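Coutinho Robotics Club – pre-run inspection checklist, kitchen task
Checked by: Laurier Caron
Bench: 2
Simulator build: 337
Status: passed with comments, two items open

Complete all sections before submitting a policy to the Conden round. Mark each item OK, FAIL or N/A. A comment is required for every FAIL and for any OK that needed a change on the day.

1. Workstation and room

1.1 Mains leads clear of the walkway – OK
1.2 Emergency stop on the teleoperation desk latches and releases – OK
Comment: release is stiff. Twist fully before pulling.
1.3 Leader arms clamped, both clamps hand tight – FAIL, corrected
Comment: left clamp had worked loose on the desk edge. Retightened and a rubber pad added. Check again after the first hour.
1.4 Fan vents on the workstation unobstructed – OK

2. Scene load

2.1 Scene file matches the version on the entry form – OK
2.2 Scene loads without missing mesh warnings – OK
Comment: one texture warning on the back wall. Cosmetic, no action.
2.3 Fixtures present: microwave, sink, spout – OK
Comment: confirmed from the overhead view. Microwave is at upper left with both control knobs visible. Sink basin is empty.
2.4 Both grippers visible in the overhead view – OK
Comment: one shows at the upper right, next to the sink, and the other at the left edge. The left one is only partly in view. Acceptable for the start pose, but operators should not rely on this view alone when working on that side.

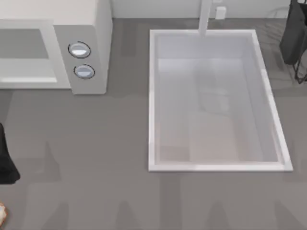 2.5 Open counter between microwave and sink – OK
Comment: keep this band free when adding objects. The small item at the bottom left corner may stay.
2.6 Clearance between right gripper and sink rim – OK with comment
Comment: prongs sit close to the rim from above. Height cannot be judged from this view, so read it off the side view before enabling motion.

3. Control and limits

3.1 Joint limits loaded from the Cerkden profile, not the default – OK
3.2 Collision checking on for both arms – OK
3.3 Contact force limit set to 23 N – FAIL, open
Comment: value reverts after a scene reset. Enter by hand until the start-up script is fixed.
3.4 Software stop halts both arms – OK
Comment: tested from the keyboard and from the pedal.

4. Recording

4.1 Free disk space at least 110 GB – OK
4.2 Episode names follow the club format – FAIL, open
Comment: underscores missing on the Flellia laptop. Rename before upload.
4.3 Test episode replays to the end – OK

Open items: 3.3 and 4.2. Both to be closed before Sunday. Recheck 1.3 at the same time and initial the paper copy by the door.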